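Last updated: March

Speaker notes, small parts sorting talk (Garnet Dhillon)

Start with the bench before the bins. Most people at Rurkano ask me which bins to buy. I ask what the parts land on when they come out of the bag. Pause here and let them think about their own bench. 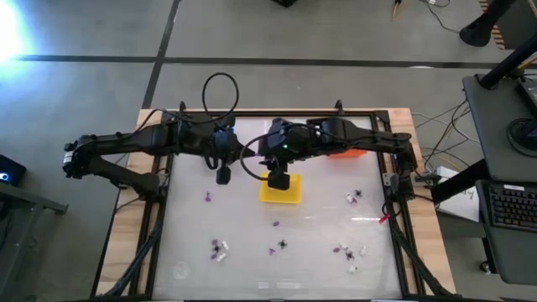 Background color matters more than bin size. On a white top the black pieces with the thin legs stand out from across the room. The purple ones do too. The white ones take a second look, and those are the ones people leave behind. Keep a dark mat for pale parts. Mention the yellow tray: a tray should be a color that none of your parts are.

Next, spread before you sort. Tip out a small amount, 40 pieces at most, and leave gaps. Thin legs catch on each other in a heap.

Then the Beaudoin story, if there's time. Keep it under 9 minutes. Questions after.

Comments

Thérèse Landry: Could you post the mat supplier? I missed it.

Rafail Karamanlidis: We tried a gray mat at Stivirari. Fine for white parts, poor for bare metal.

Francine Charbonneau: Is 40 the limit for bigger pieces too?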